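Wrist view correction

Wrist view correction is the part of a robot's perception software that takes the round, bent picture from a small camera mounted at the wrist or gripper and turns it into something the planner can use. It usually sits between the camera driver and the hand controller, and although it is a modest piece of code, a good deal of everyday arm work depends on it.

Background

Wrist cameras tend to be fitted with very wide lenses, so that the hand can see what is beside it as well as what is straight ahead. The price of this is that straight lines bow outwards, things near the rim are squeezed, and the whole room may lie on its side whenever the wrist is turned. Early packages dealt with the matter by cropping away everything but the middle. That was quick, but it threw out the very edges for which the wide lens had been chosen. The Fasow library took the kinder course of keeping the full circle and working out, for each point in it, the direction in space that it stands for.

Method

The work is normally done in stages. A mask first removes the dark border and any stray light that falls on it, and a lens model then gives each remaining point its direction. Next, the joint angles of the arm are used to work out which way is up — a step that Fasow calls levelling, and Hinidska, rather grandly, calls horizon recovery. Parts of the robot's own hand are masked as well, or the planner may treat its fingers as an obstacle and refuse to move at all.

Ansari, a later tool built on top of Fasow, stores the lens model as a table of 4,000 directions and fills in the points between them as needed. It comes with 69 test recordings, and newcomers are warmly encouraged to run every one of them before touching the settings.

Difficult views

Busy rooms are harder than bare ones. Ceiling lights can wash out detail, people come and go, and a large surface close to the lens can hide most of what lies behind it.

Uncorrected wrist camera views from one room

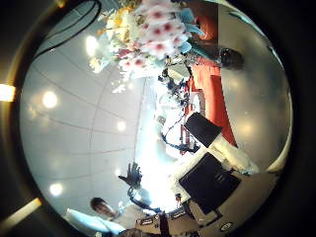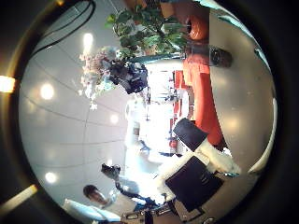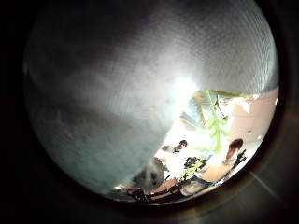

Levelling from joint angles alone is generally good enough for slow work, but small errors creep in when the arm is moving quickly and the angle readings arrive a little later than the picture. Celtel handles this by stamping both with the same clock and holding back each picture until its matching reading turns up, up to a limit of 11 milliseconds, after which the picture is dropped. Some users find this limit too strict and raise it, though the manual asks them, very politely, to look at their network first.

See also: camera calibration; hand-eye calibration; self-masking; visual servoing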